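Ciencia y Tecno para peques – Robots – Probamos

¿Se puede enseñar a un robot con las manos? Las pinzas de Flastholm

Imagina que tienes que explicarle a un robot cómo se cuelga un trapo. ¿Con palabras? No entiende mucho. ¿Con un dibujo? Tampoco. Lo mejor es enseñárselo. Y para eso hay un kit nuevo, se llama Flastholm y lo vende una empresa pequeña, Verbruggen. Lo hemos probado en la redacción, con prisas, como siempre.

Qué trae la caja. Dos pinzas negras, una para cada mano. Cables. Unas plaquitas grises con puntos que van encima de las pinzas. Un manual de 129 páginas (ufff) que casi nadie se va a leer entero. Ah, y un programa para el ordenador.

La idea es fácil. Tú coges las pinzas y haces una tarea: mover, doblar, agarrar, colgar. Las pinzas van apuntando todo – dónde están, cuánto se abren, cuándo aprietan. Luego el robot, que tiene pinzas parecidas, estudia esos apuntes e intenta copiarte. Como cuando aprendes a atarte los cordones mirando a tu hermana mayor.

¿Y las placas con puntos? Son como una matrícula. Una cámara las busca y así el programa sabe hacia dónde apunta cada pinza. Si las tapas con la manga se pierde. Nos pasó un montón.

Para empezar elegimos tela, que es de lo mas difícil. Un bloque de madera siempre tiene la misma forma. Una tela no: se arruga, se dobla, se escurre. Para un robot eso es un lío tremendo.
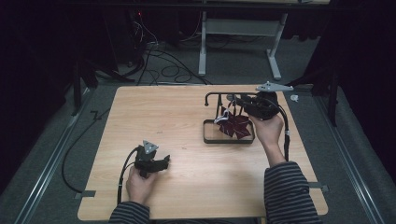 ¿Cuántas veces hay que repetir una tarea para que el robot la aprenda?

Depende de la tarea. Para coger un bloque, el manual pide 100 repeticiones. Para trabajar con tela pide 200, y cada una un poquito distinta, así el robot no se aprende un solo camino de memoria.

Sí, cansa. Trinidad Calimlim, que hizo la mayor parte de las repeticiones, acabó con las muñecas molidas. «Al principio es un juego, luego ya es trabajo», nos dijo. Las pinzas pesan un poco y no se siente lo que tocas. Haz la prueba en casa: coge un calcetín con dos cucharas. Pues algo así.

Lo que nos gustó:
El programa avisa con un pitido si algo se ha grabado mal. Se repite y listo. Y se entiende, las pantallas son claras.

Lo que no tanto:
Los cables. Se enganchan con todo. El modelo de Kandidmont va sin ellos, aunque la batería dura poco. Y el precio, claro – esto es para colegios y laboratorios, no para pedirlo en tu cumple.

¿Desde qué edad? La caja pone 7 años, con un adulto al lado. Nosotros diriamos alguno más. Los dedos pequeños no llegan bien a cerrar la pinza.

Sharada D'Souza, profe de robótica en el taller Bradside, lo usará con su grupo a partir de septiembre. Quiere que los chicos enseñen al robot a poner la mesa. Servilletas incluidas. Ya os contaremos cuántas acaban en el suelo.

Palabra difícil: demostración. Es cada vez que haces la tarea entera, de principio a fin, para que el robot tenga un modelo que copiar.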